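Kitchen > Storage > Drawers > Sorting your utensils

Search this site Enter keyword Go

Print this page | E-mail this page to a friend

How to sort out a utensil drawer

Guide no. 2351

There is a drawer in most kitchens that opens four inches and stops. You put your fingers in through the gap, feel about for whatever is standing up at the back, press it down and try again. It's usually the ladle. This guide is for people who have been doing that for years and have come to think of it as how drawers work.

Set aside an evening. The sorting itself is quick, but you'll want to argue with yourself over the melon baller, and that takes time.

What you need

A clear table or worktop, bigger than you think. A bowl of hot soapy water. Two tea towels. A tape measure. A cardboard box with a lid, or at any rate flaps. A pencil and some paper for lining the drawer, if you're the sort who lines drawers. I am, but only since the treacle.

Step 1. Get everything out

Take the whole drawer out if it will come. The Relberg units we have in Hultesgate need both side catches pressed at once while you lift, a job designed for a person with a third hand. If yours won't budge, empty it where it is and vacuum the crumbs afterwards.

Bring everything else that does the same sort of work, too: the pot of spoons next to the cooker, the things hanging on the rail, the grater from the top of the fridge. People sort the drawer beautifully and forget the pot, then find they've kept the same spatula in both places.

Step 2. Lay it flat

Put the utensils down on the table one deep, with nothing lying across anything else. Don't try to tidy as you go. At this stage you only want to see what you own. Tall things such as a box grater go at the back, standing up, where you won't put your sleeve on them.
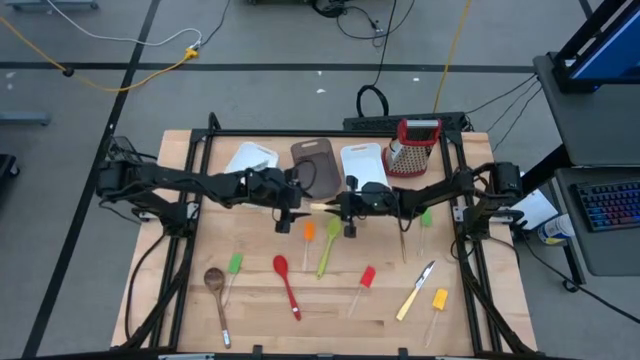
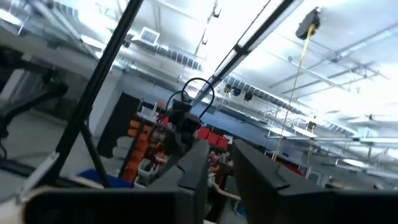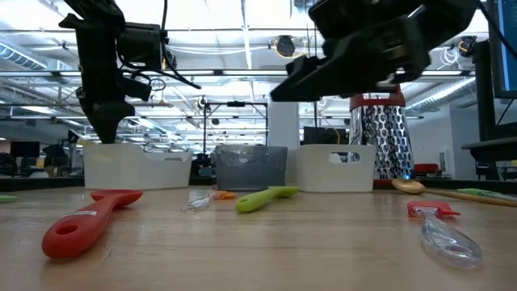
Hultesgate, 20 Dec 2025

A wooden spoon, a few bits of silicone in cheerful colours and a box grater with a red handle on top: a fair cross-section of any kitchen, and already enough to jam a shallow drawer. The spread looks scruffy on the wood and it's meant to. The handles can point wherever they like until Step 5.

If you have shelving with bins in it, like the orange ones in the second picture, by all means use bins later on for the things you only want at Christmas. Just don't start there. Putting stuff into bins before you've sorted it gives you the same muddle with sides.

Step 3. Sort by job

It's tempting to sort by colour, particularly with silicone. It looks very nice and tells you nothing about what to reach for when the custard is catching. Sort by what the thing does:

Stirring - wooden spoons, silicone spoons, anything with a solid bowl.
Scraping - flexible spatulas and whatever you get the last of the cake mix out with.
Lifting and turning - fish slices, tongs, slotted things.
Serving - big spoons that go to the table and are expected to look decent.
Grating and peeling - graters, peelers, zesters.
Everything else - you'll know it when you see it. Keep this pile small.

Some things will fit in two piles. A spoonula (I'm sorry, it's what they're called) both stirs and scrapes. Put it with whichever you used it for last, and if you can't remember, put it in the box.

Step 4. Check each piece

Pick them up one at a time and look properly.

Silicone: bend the head. If it's splitting near the handle, or comes off the handle altogether and has a little puddle living inside it, it goes. Heads that come off on purpose should be taken off, washed and dried separately before they go back. Silicone that has gone tacky can sometimes be rescued with a paste of bicarbonate of soda and water, left for half an hour and rinsed. I've managed it twice and failed rather more often.

Wood: a stained spoon is fine. A spoon with a crack you can get a fingernail into isn't. If it's only gone furry, rub it down with fine sandpaper along the grain, wipe it, let it dry overnight and give it a coat of food-safe oil. I use the Negri one, and a 500 ml bottle has outlasted two kettles. Never leave wooden handles soaking in the bowl, even while you answer the door.

Clear plastic: hold it up to the window and look for fine cracks where the bowl joins the handle. Clear serving spoons are easily lost in the back of a drawer, so give them a spot near the front.

Graters: wash them straight away with a stiff brush, going the way the holes go. A sponge will only be grated. Dry them standing on one of the tea towels. If the cheese now slides down the face without noticing, the grater is done, and no amount of affection will sharpen it.

Anything with a loose rivet: out.

Step 5. The box

Whatever you can't decide on goes in the cardboard box. Close the flaps, write the month on it and put it somewhere mildly awkward, such as the cupboard under the stairs. If you want something from it, go and get it, and it has earned its place in the drawer. When March comes, give away whatever is left without having another look inside. Having another look inside is how I came to own an egg slicer for the second time.

Step 6. Measure before you buy anything

Measure the inside of the drawer, not the front: width, depth, and above all the height from the base to the underside of the worktop rail. Ours is almost 500 mm wide inside, which sounds generous until you learn that the runners steal a bit on either side. Then measure your longest utensil. The popular dividers in Nilness have long slots and short ones, and the short ones are 183 mm, so a normal wooden spoon has to lie corner to corner or live elsewhere.

If the spoon is longer than the slot, buy a different divider. You'd be surprised how many people buy the divider and then look accusingly at the spoon.

Cut your liner now. Draw round the divider, cut just inside the line and press it flat.

Step 7. Put it back

Stirring and scraping go at the front, as you want them in a hurry. Turning things next. Serving spoons at the back. Lay handles towards you, all facing the same way, with one exception: if you have several wooden handles that look alike, turn them round so the business ends show.

Box graters don't belong in drawers. Put yours in a cupboard beside the mixing bowls, or on a shelf, handle up. A flat grater can go in the drawer if you slide it into an old envelope first, and your knuckles will be grateful.

Chopping boards, if they've been lying flat under a heap of tins, want standing on edge with a gap between them for air. A plate rack does this perfectly well.

Now open and shut the drawer a few times, hard, the way it will be treated by the rest of the household. If something rides up, move it to the pot by the cooker.

If it goes wrong

The drawer still sticks. Take it out again and look behind it. There's often a teaspoon or a takeaway menu down there.

Everything slides forward. Your liner is too smooth. A piece of rubbery rug underlay cut to fit works better than most things sold for the purpose.

There's nowhere for the rolling pin. There never is. On top of the cupboard, pushed up against the wall.

Print this page | E-mail this page to a friend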